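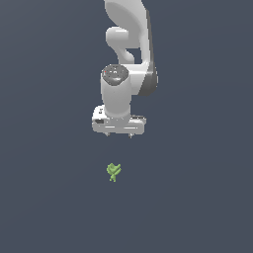
Small green object on a gray surface, white robotic arm above.

Last updated: February 6, 2020

We went to the winter open day at the Fellthorpe seed and vegetable growers' station in January. It runs from ten until four, and the car lot was already half full when we pulled in. Entry is free but you need to sign in at the gate and get a paper wristband. Parking is on grass, so bring boots.

The day starts in the packing shed, where there is coffee and a table with maps. Groups leave for the greenhouses every half hour. Ours was led by one of the growers, who kept to the schedule and spoke loudly enough for people at the back.

House 2 was the main stop. It covers 1125 square yards and was given over to winter lettuce and two trial peppers, Plakari and Vinia. Plakari is the earlier of the pair and stays short. Vinia needs string by the fifth week and takes up more room, but the growers said it keeps better after picking. We tasted both. Plakari was sweeter and had a thinner skin. I would grow it at home if I could get the seed, which for now is sold only to commercial growers in packs of 500.

The heating was worth hearing about. The station used to burn oil and now runs hot water pipes under the benches from a wood chip boiler behind the shed. Night temperature in the lettuce house is held at 44 degrees, lower than I would have guessed. The peppers are kept a good deal warmer, behind a plastic curtain.

After the greenhouses you can walk out to the field plots on your own. There was not much to see in January apart from leeks and a kale called Barbu, with tightly curled leaves and thick stems. It had stood through two hard frosts with some yellowing low down. Signs at the end of each row gave the sowing date, but several had blown over and it was hard to tell which row they belonged to.

Lunch was soup and bread in the shed - leek and potato or tomato. The line was long at noon and gone by one. There are only a few tables, so most people ate standing up.

The afternoon talk was on soil testing. It ran over and the slides were hard to read from the side seats, but the part on taking samples was useful. Take them from several spots in the bed, mix them in a clean bucket, and do it before you add any lime.

The plant sale is in the small barn next to the gate. We bought onion sets and a tray of leek seedlings. Cash only, and the nearest machine is in town. The restrooms are behind the packing shed and the path to them is not paved. The next open day is in spring, when the field plots should have more in them.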